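Wooden tabletops: which of the old tricks are worth the bother?
by Eglė Sproģis
2018-01-19
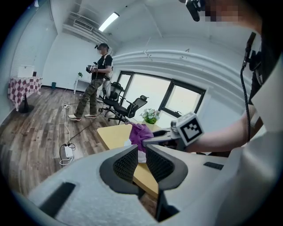
Part of a wooden tabletop.

I have been sent a lot of advice about wooden tables over the years, and most of it contradicts the rest. Walnuts for scratches, mayonnaise for rings, vinegar for everything. I tried what I could on a kitchen table bought second-hand from a clearance sale in Drascombe, and on an old shelf I didn't mind ruining. Results below, for what they're worth. Your table may have a different finish, so start somewhere it won't show.

White rings from mugs

The mayonnaise trick works a bit. So does plain petroleum jelly left on overnight, which makes me suspect the egg and vinegar are doing very little and the oil is doing the lot. Jelly is cheaper and doesn't smell of sandwiches. Wipe it off with a soft cloth in the morning and have another go if the mark has only faded.

The iron method (a dry cotton cloth over the ring, iron on low, a few seconds at a time) cleared one ring completely and did nothing at all for the one beside it. Keep the steam off. I would not try it on anything you were left in a will.

Black rings are another matter. They have gone into the wood itself and no amount of salad dressing will shift them. You are looking at sanding, or a tablecloth.

Scratches

Rubbing a walnut over a scratch does darken it. So does a brown wax crayon, for a good deal less effort, and the crayon was still there in April when the walnut had vanished. For anything you can catch a fingernail in, buy a proper filler stick and take the time to match the colour in daylight.

Crumbs in the joins

A wooden cocktail stick and the narrow nozzle on the vacuum cleaner. I was told to use a knife and I have the dent to prove it.

Sticky patches

Try a well wrung cloth with a drop of washing-up liquid first. People go straight to vinegar and I can't see why. It is an acid, and on a waxed top it leaves a dull spot that then needs waxing again. If the whole table feels tacky, the cause may be years of spray polish, one coat on top of another. White spirit on a rag took it off mine, with the window open. Lay the rag out flat outdoors to dry afterwards.

Polish, and how often

The tin will tell you every week. The tin would. I wax twice a year and dust in between, and the top looks no worse than when I was a slave to it. Put the wax on thinly, leave it for as long as the label says, then buff. If you are still seeing smears, you used too much – buff again before you reach for more.

If your table is oiled, leave the wax alone and stick to oil. Wipe off every bit of the extra after fifteen minutes or it goes gummy.

Wobbles

Folded card lasts until somebody moves the table. Check first whether it is the floor that's out, by turning the table round. If the wobble stays with the same leg, tighten the bolts before you start cutting felt. Mine needed one turn of a spanner, after 7 years of beer mats.

Sanding marks out

Start with 100 grit at the coarsest and go with the grain. On veneer, don't start at all. Look at the edge: if the grain on top doesn't carry on over the side, leave the sandpaper in the drawer.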